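Wrist camera too close to the gripper? Comparing two mounts and two grippers
Forum: Arms and End Effectors
11 replies

tzuhsuan_k
Hello all. I am trying to decide between two grippers for kitchen tasks and I would like to hear opinions before I order the second set. One is the Volden two-finger with the linkage, the other is the Parnura parallel one with the straight rails. The arm is the same for both, and the camera is the same small one on the wrist.

My tasks are simple to say and difficult to do: lift a glass lid by its handle, put it on the table, put it back. I have run 100 trials with each gripper. The Volden dropped the lid 6 times, the Parnura 8 times. So the difference is small, and maybe it is only luck. What I really want to compare is how much each gripper blocks the camera.

Tzu-hsuan Kong

gvandusen
6 against 8 out of 100 is no difference at all. I would not choose on that. How did they drop? If the Parnura lets it slip when closing and the Volden lets it slip when turning, those are two different problems and you can fix one with a rubber pad.

tzuhsuan_k
Good question. The Parnura drops are nearly all at the moment of lifting. With the Volden I have four at lifting and two when the wrist rotates to come back over the pot. I did not write down the angle, I should have.

millrace
Which mount are you using? I had the Volden on the short bracket for half a year and the fingers took up so much of the view that the policy was more or less learning from the background. I went to the tall Priklow bracket and it got better the same day.

tzuhsuan_k
Short bracket now. I also have the tall one but it hits the elbow when the arm folds, so I lose part of the workspace on the left side.

gvandusen
I'll disagree with millrace here. Seeing the fingers is good. You want both tips in view for the whole stroke, otherwise you have no visual signal for when you are closed on something thin. I took the tall bracket off for exactly that reason. The tips were tiny and the lid handle was a blur.

millrace
Tips yes, the whole body of the gripper no. On my setup a good part of every picture was black housing. That is wasted resolution.

gvandusen
Then crop it.

millrace
You can't crop it if the fingers start in the same rows. On the Volden the links sit right on the edge of the housing.

oddbolt
Can we see what the camera sees? It is hard to argue about this in words. Also please say if the exposure is locked. Glass lids and white tables are terrible with auto exposure, the brightness moves every time the arm does.

tzuhsuan_k
Yes, sorry, I should have done this in the first post. Exposure is locked, white balance also. It is the Volden on the short bracket, fingers open, the arm parked beside the steamer.

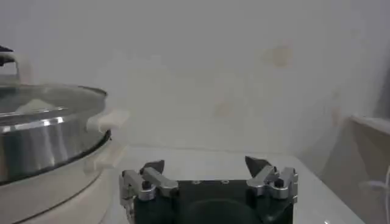

I agree with both of you a little. Both fingertips are in view when they are spread, and I like this. But the body takes the bottom part, and as millrace says, the links come down to its top edge, so if I crop the housing I have to be careful not to lose the lower pivots. I don't need the pivots for the policy, but I use them to check that the bracket did not move between sessions. The two small screws on the top edge are also good for this. I compare their position with a saved picture before I start.

The other thing I want to ask is the side view. The lid is seen from very low in this pose, so the glass is a thin ellipse and the reflections on it are soft. When the arm goes higher the ellipse opens and the policy has an easier time. Should I raise the start pose, or is it better to keep this low one in the data?

oddbolt
Keep both. If you only record from high start poses it will be lost the first time it comes in low. I would do 200 episodes and change the start height a little in each one.
By the way, wipe the wall or hang a plain sheet. There are brown stains between and beside the fingers, and a small network loves a stain. Mine once learned to find a table corner by a coffee mark.

gvandusen
I would leave the wall. If it has to work in a real kitchen it will see worse. Move the arm base instead so the marks land somewhere else.

oddbolt
Moving the base means calibrating again each time. A sheet takes one minute.

millrace
Back to the bracket – Tsang sells a middle height one now, between the short and the tall. I have not tried it on the Volden, only on the Parnura, where it cleared the elbow. Holes are the same.

tzuhsuan_k
Thank you, I did not know this. I will order the Tsang bracket and run the same 100 trials on each gripper, and this time I will write down the wrist angle for every drop. For the wall I will try the sheet in half of the episodes, so maybe we can settle that one too. Delivery is slow here, so please expect the numbers in September.

gvandusen
Put the rubber pads on only after that, or you won't know which change did it.
– Gus Van Dusen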